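# About Ernora

Ernora sorts, tests and re-bundles used charging cables for schools and small offices. Consuelo Esquivel and Crescencio Palacios started the company in a rented unit on Medrano Street. It now has a staff of 10 and one workshop.

Most cables come to us in mixed bundles, black and white together.
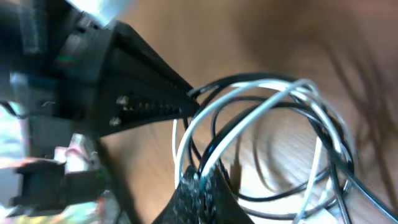
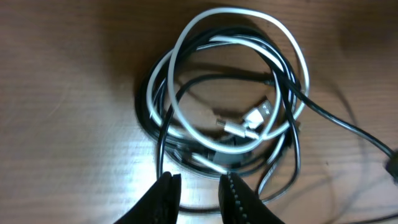
*White and black cables, tangled.*

## Process

1. Intake. Each delivery is weighed and given a lot number.
2. Separation. Cords are worked free starting from the outer loops. Knots are opened by hand and never pulled tight.
3. Inspection. Jackets, strain reliefs and connectors are checked under a lamp. Cracked jackets are rejected.
4. Test. Continuity and charging current are measured. Results are filed by lot.
5. Coiling. Passed cables are wound in flat loops, closed with a reusable tie and packed 8 to a bag.

Rejected cable goes to Molteck for copper recovery. We do not repair connectors or splice cords.

## Staff

Tonantzin Espinoza runs intake and separation. Tamara Ene is responsible for test equipment and calibration, which is done every March. Dulce Valdovinos handles customer accounts and collection dates.

## Deliveries

Ernora, 523 Medrano Street, rear entrance. Remove power bricks where they detach and bag them separately. Lots without a contact name are held at intake.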